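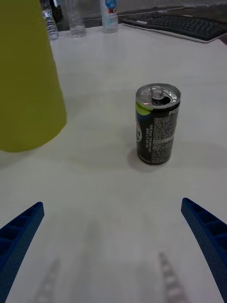
Lime cola on the white table

Small cans and a white table

15 August 2025

I've had a few messages asking whether the white table was worth keeping, so I'll start with that and get to the drinks after.

The table is 126 cm long and came from Henk Dijkstra, who was moving to a smaller place in Blackwood. He wanted $400 for it with the chairs. I only wanted the table, but he wouldn't split the set, so I paid and gave the chairs to my sister. It has been in the back room ever since and gets used for everything except meals. Parcels get opened on it, seedlings sat on it most of last December, and it's where drinks go when people come over.

The top is plain white and has a matte finish. I was worried about marks when I bought it, and I was right to be. Tea leaves a ring if you let it go overnight. Cola is less trouble than I expected as long as it's wiped the same day. I use a damp cloth with a little dish soap, then a dry one. I tried a melamine sponge once near one corner and it left a shinier patch, so I don't do that anymore. Bicarb paste was all right on the tea ring, but it needed a lot of rinsing and I was still finding white powder a week later.

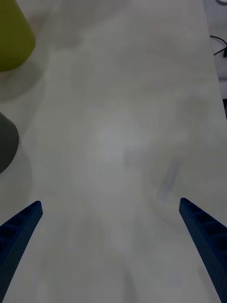
The tabletop has gone a bit mottled

It bothers me less than it used to. In the morning the light comes straight across and every smudge shows. By late afternoon it looks clean whether I've wiped it or not. Stepan Vasylenko suggested covering it with an oilcloth, which I've thought about, but I bought a white table because I wanted a white table.

Now the drinks. Khoa Khúc got me onto these. He shops at a Korean grocery two suburbs over and usually comes back with more than he meant to buy. A while ago he turned up with a tray of black cans and left most of them in my fridge. They're the zero sugar cola with lime, and I've been buying them myself since.

What I like is the size. A regular can is too much for me in the afternoon. I get two-thirds of the way down, it goes flat, and the rest goes in the sink. The small ones I finish. They also fit upright on the fridge door shelf next to the milk, where the ordinary cans lie on their side and roll into the mustard.

The lime is stronger than I expected. It's closer to lime cordial than to a slice of fresh lime dropped in a glass. Cold from the fridge it's good. Over ice it's better for the first few minutes and then a bit thin. Kgomotso Tshabalala says it tastes like floor cleaner and has gone back to ginger beer. I did try it with an actual wedge of lime squeezed in, and that was too sour to enjoy.

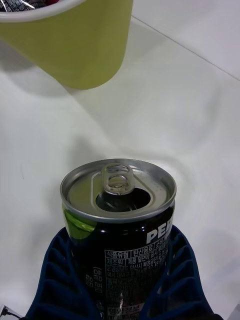

Opened, with the small print in Korean

I've been using the labels for reading practice. I did one term of beginner Korean at night and have forgotten most of it, but I can still sound out the letters. 탄산음료 is carbonated drink, and 식품유형 is the type of food. After that it gets into manufacturers and addresses and the writing is too small for me without my other glasses. If anyone knows of a reader for adults that isn't all about going to the airport, please leave the title in the comments.

The other thing is where to put the cans when there's a group here. I used to leave them standing all over the table, and then people would pick up the wrong one. Now I put out the big white bowl. It's the one I use for salad in summer, with a thick rim and enough depth that cans don't tip out when somebody bumps the table. It takes ice if it's hot out, although you do want a tea towel underneath.

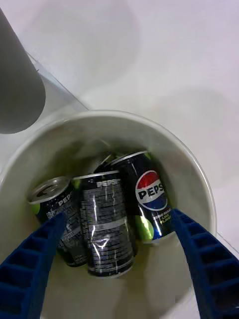
The salad bowl on drinks duty

Later on the same bowl does for carrying things back to the kitchen, which saves a few trips. I wash it by hand, as it's too wide for the bottom rack of the dishwasher. Cans get a rinse before they go in the recycling tub by the laundry door. If I skip the rinse we get ants, and once they've found the tub they keep coming for days. Ruan Motaung crushes his flat to save room. I leave mine whole.

The grocery was out of the lime ones when I called in last, and they didn't know when more were coming. I bought a tray of the plain instead. It's fine, but I'll go back for the lime when they have it. Next post will be the shelving in the laundry, which I've been putting off until I can find the right brackets.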